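Home | Forums | Teaching and Demonstration | Search | Log in
Print this page | E-mail this thread

Hand-held gripper or remote arm for folding demos?

hurkero_tm
We are collecting demonstrations of cloth handling: pick up a garment from a bed, flatten it, fold it twice, put it down. So far we have 331 episodes recorded by remote control on the Hurkero arm, leader and follower, with a wrist camera and one fixed camera. Median episode length is too long. The operator spends much of it hunting for the edge of the cloth, and the policy has learned to hunt as well.

I am considering moving to a hand-held gripper with a fisheye camera on it. No arm in the room, the person just does the task. Has anyone trained on both and compared them on the same task?

Thomas Melis

Qianru Meng
Yes. We recorded 1,020 episodes by hand for the Flotance laundry set and a much smaller batch by remote. By hand is faster per episode and the motions are cleaner. The price is paid later. Your wrist can do things the arm cannot, and you only find out at replay. Run every trajectory through the inverse kinematics before you train, and throw out what fails. We lost up to 30 per cent in the first week, mostly people twisting the tool to get under a hem.

kedelska
I disagree with the general drift here. For cloth I would stay with remote control. If the operator cannot find the edge through the cameras, the policy will not find it either, and it is better to learn that early. With the tool in your hand you look past it with your own eyes, and you use information that was never recorded.

Qianru Meng
That is a fair point about the eyes. We had operators do some sessions looking only at the live view on a tablet. It slowed them down, though still not to remote control speed.

hurkero_tm
Tried it on a borrowed tool. Same garment, ordinary bed, nothing cleared off it. The striped sheet is a nuisance for the fixed camera but gives the tracking plenty to hold on to. My main worry is how much of the cloth the fingers hide once they are down at the edge.
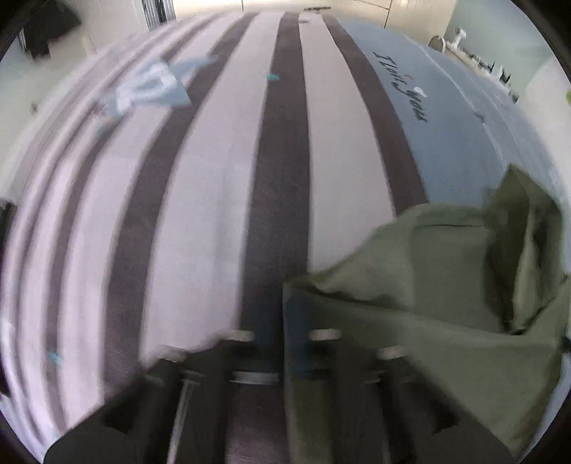

Qianru Meng says the hiding matters less than people expect, provided the approach is recorded from far enough back. Start each episode with the whole garment in view, pause, then go in. The policy needs those early views to choose a grasp point. If you press record when the fingers are already near the cloth, you have taught it to close and very little else.

kedelska
Agreed on the pause. Also watch your speed. Fast hand motion smears the images and the pose estimate drifts with it. We ask people to move at the speed the arm will move. They forget after 9 episodes or so and have to be told again.

hurkero_tm
What do you do about finger force? On the leader arm I at least get motor current. The hand tool gives me opening width and nothing more.

Qianru Meng
Width only. We command slightly narrower than the recorded width on replay, so the fingers squeeze. It works for towels and cotton. It does not work for anything slippery, and for those I would do it kedelska's way.

fu_bench
Two practical things. First, calibrate the latency between camera and gripper width. If the width signal lags, the robot closes late and you will blame the policy. Second, use the same fingers on the tool and on the arm. We had softer pads on the robot and the grasps were off until we swapped them in June.

kedelska
Seconding the fingers. I would still want a remote set for evaluation, on the real arm, so that you know the task is possible with its reach. By hand you can fold on any bed. The arm has a base and has to stand somewhere.

hurkero_tm
The base is on a trolley beside the mattress and the far side is out of reach, so I will keep the hand demos to the near half. Plan is to keep the existing remote episodes, add a hand-held batch of similar size, and train on each separately before mixing. Will post the failure counts per stage, grasp and fold apart.

Qianru Meng
Split the grasp failures into missed the cloth and took two layers, please. They have different causes and ours were nearly all the second kind.

Previous thread | Next thread | Back to Teaching and Demonstration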